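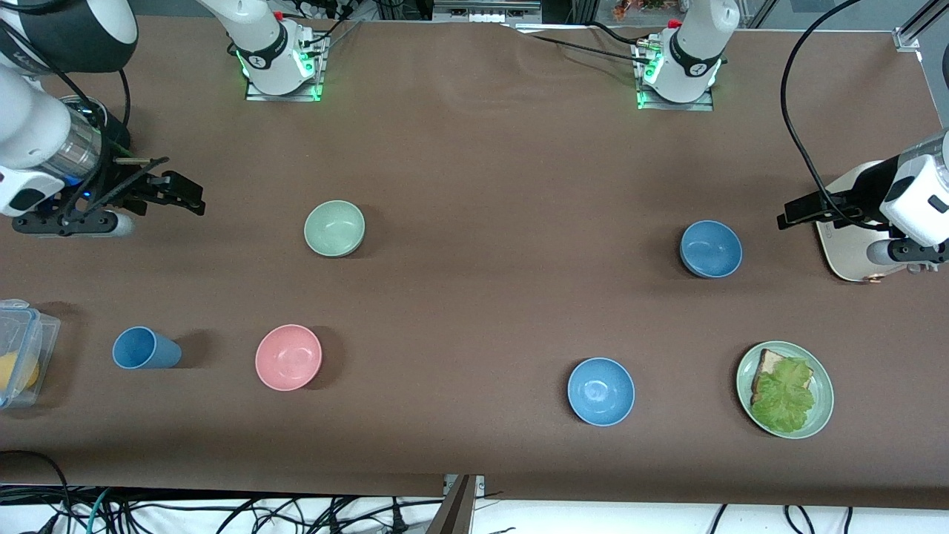
Hauswirtschaft, Grundkurs, Teil 3: Tisch abräumen und Geschirr sortieren
Handout zur Übung, Leitung: Davoud Farahani

Ziel der heutigen Stunde ist, dass Sie einen Tisch nach einer kleinen Mahlzeit in einer festen Reihenfolge abräumen können. Die Reihenfolge ist in jedem Haushalt ein bisschen verschieden, wir üben im Kurs nur diese eine.

1. Zuerst die Speisen. Ein Sandwich, das noch gegessen wird, bleibt auf dem Teller. Ein Rest kommt in eine Dose mit Deckel und dann in den Kühlschrank.
2. Danach Becher und Tassen. Liegt ein Becher auf der Seite, stellt man ihn zuerst auf und prüft, ob etwas ausgelaufen ist.
3. Dann die Schüsseln. Gleiche Größen werden ineinander gestellt, die größte kommt nach unten. Die Farbe spielt beim Stapeln keine Rolle.
4. Teller zum Schluss, Essensreste vorher entfernen.

Begriffe: der Rand, der Boden, stapeln, abwischen, umfüllen. Bitte beachten Sie den Unterschied zwischen «abräumen» (Geschirr wegnehmen) und «aufräumen» (Ordnung machen).

Hausaufgabe: Schreiben Sie die Reihenfolge bei Ihnen zu Hause in fünf Sätzen auf. Abgabe im Juni bei Kálmán Erdős, Raum 2.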